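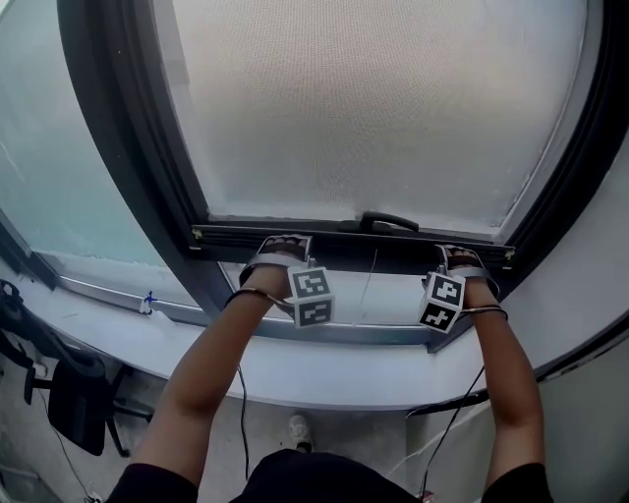
The window in the back room at Ekley had one way to open, and it was from the bottom. You turned the handle, you put both hands under the rail and you pushed out. Benedicta Nutsugah had learned this in June, when she came to rent the room, and the landlady had shown it to her two times, because the tenant before had broken the catch by pulling.

"Push," Mrs Quartey said. "Never pull. It remembers if you pull."

Now it was winter and the window did not want to move at all. Benedicta stood with her fingers on the rail and waited for the strength to come back in her arms. The glass was the kind that lets in the light and keeps the world outside. In six months she had never seen the street from this room. She knew it only by its sounds: the bus for Vorkville that stopped too long, the dog of the baker, the boy who practised the trumpet and always went wrong in the same place.

She pushed again. The rail gave a small noise and the cold came in over her hands.

It smelled of coal and of bread. She bent her knees until her face was near the gap and she breathed like a person who has been under water. Behind her, on the bed, the suitcase lay with its mouth open. She had put in the winter skirt, the good shoes and her father's dictionary, and then she had taken the dictionary out again, for it was too heavy, and then she had put it back.

The letter from her brother was on the pillow. It had the date 14 December 2020 at the top and it was very short. He had never liked to write. He said that the house in Lesanow was sold, that the buyer wanted the key before the new year, and that if there was anything she wished to keep from their mother's kitchen, she should come herself, as he did not know which things were important. He had underlined the word "which". She had thought about that line for a long time. It could be anger, or he could have only wanted to be exact.

What was important in that kitchen? She tried to walk through it in her mind. There was the blue pot, but the blue pot had a hole. There was the clock, which had stopped when she was still at school, and which her mother had continued to wind every evening out of politeness. There was the drawer with strings. Her mother kept every string from every parcel, and when you needed one, it was always too short.

And there was the window over the sink. She had forgotten it until this minute. That one had opened from the bottom too, and her mother used to put the cakes to cool in front of it, on a folded towel, and the wasps came in, and her brother was given 3 coins to stand there and chase them with a newspaper. He took the work very seriously. Once he was stung on the ear and he did not cry until the cake was safe.

You could not put a window in a suitcase.

"Is it open?" Mrs Quartey called from the stairs. "I feel it down here, all the cold of the country is in my kitchen!"

"A little open," said Benedicta.

"Then close it a little."

She heard the old woman come up, slowly, one hand on the wall. Mrs Quartey stopped at the door and looked at the suitcase, the letter and the dictionary. She did not ask. She had rented rooms for too many years.

"The train for Lesanow leaves before it is light," she said. "I will make you bread with egg. You can pay me for the room when you are back."

"I did not say I am going."

"No," said Mrs Quartey. "But you don't air a room so well if you are staying in it."

When she was gone, Benedicta stayed beside the window some time more. The boy had started with his trumpet. He came near the difficult place, and she found that she was holding her breath for him. He went wrong, stopped, and began again from the first note.

She took hold of the rail. To close it you had to lift it a small bit first and then draw it in slowly, both sides together. It was the only pulling that was permitted. She left it as it was and went to look for a towel to wrap the dictionary.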